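Raili Nurmi
@railinurmi

1/
OK, I have been natural dyeing on weekends since May and I have finally got a pink I love, so you're all getting a thread about avocado pits. Yes, avocado pits! The stuff you throw in the trash makes pink!

2/
Quick background for the new people: I dye old bedsheets, pillowcases and napkins, mostly from the thrift store on Haslam Street. All plant fiber, so cotton or linen. If you work with wool a lot of this will be different and you should ask someone who knows wool (I have ruined one sweater and that was enough).

3/
First thing, save your pits. Wash them really well, get every bit of green off, and put them in a bag in the freezer. Any green left on can muddy the color. I keep the skins too, but in a separate bag. Skins go a bit more peachy for me, pits go pinker.

4/
My friend Orvokki Lindqvist runs the lunch counter at Ernari and saves me a bucket whenever guacamole is on the menu. Orvokki, if you're reading this, you're the reason my freezer won't close and I love you.

5/
Scouring!! Please don't skip it. I skipped it for my first few pieces and got blotches all over. Big pot, hot water, a spoonful of soda ash, a little plain soap, simmer for an hour or two. The water comes out the color of weak tea even when the sheet looked perfectly clean going in. Kind of gross, very satisfying.

6/
Then soy milk. You soak the cloth in watered-down soy milk, spin it out, let it dry, dip it again, dry it again, and then leave it alone for a week. The protein gives the color something to hang on to. I use the plain unsweetened kind, whatever's cheapest.

7/
Now the dye pot. I weighed my last sheet dry and it came to 918 grams, and I used the same weight in pits. You can go with less and get a softer blush. More pits, more color, up to a point.

8/
Heat it LOW. Barely a simmer, for an hour, then turn it off and walk away until tomorrow. If it boils hard you get brown. I have a lot of brown napkins. They're nice napkins! But they were meant to be pink.

9/
The dusty rose family is where I keep wanting to end up, that old faded rose that goes with gray and with green and with pretty much everything in my apartment.

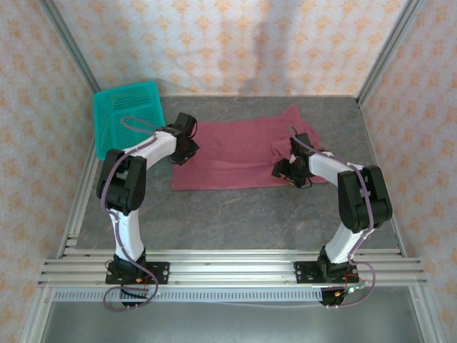 10/
Water matters so much more than I expected. My tap water is hard and gives me deeper, redder shades. I tried the same pits in rainwater and got a pale shell color, really delicate, totally different. Try a cup of each on a scrap before you commit a whole sheet.

11/
Also the avocados themselves vary like crazy. One batch goes almost red in the pot and the next one just sits there looking like dishwater. I've stopped trying to predict it. Leave a slow pot overnight, sometimes it wakes up by breakfast.

12/
Iron! A tiny pinch of iron powder dissolved in warm water, dip the pink cloth, and it slides over to mauve and then to a purply gray. Goes fast, so have your rinse bucket ready. And use a pot you will never cook in again. Gloves and an open window too, please.

13/
Drying: in the shade, spread out as flat as you can manage. I had one pillowcase half in the sun on a Monday and now it has a stripe. I've decided I like the stripe.

14/
Washing: cool water, mild soap with no brighteners in it. It does fade over time, and it fades nicely. My first good napkins are in the kitchen every day and they've gone soft and sandy, and when I get tired of that they can go right back in the pot.

15/
Several of you asked what I write things down in. Just a cheap notebook with a snip of every cloth stapled next to the recipe. I'm at 40 snips! Flipping through it is my favorite thing in the world right now, all those pinks in a row and then suddenly a khaki one where I forgot the stove was on.

16/
Next up is onion skins, yellow and red, and then I want to try dipping a pink piece in the onion pot to see if I can get apricot. If any of you have done pit pink with onion on top, tell me everything, I want ratios and I want photos of the bad ones too.

17/
Adding this since it keeps coming up in the replies: yes, frozen pits work as well as fresh for me, and no, you don't need to chop them. I do cut them in half when I'm impatient. Do it while they're fresh and soft, they turn into rocks later.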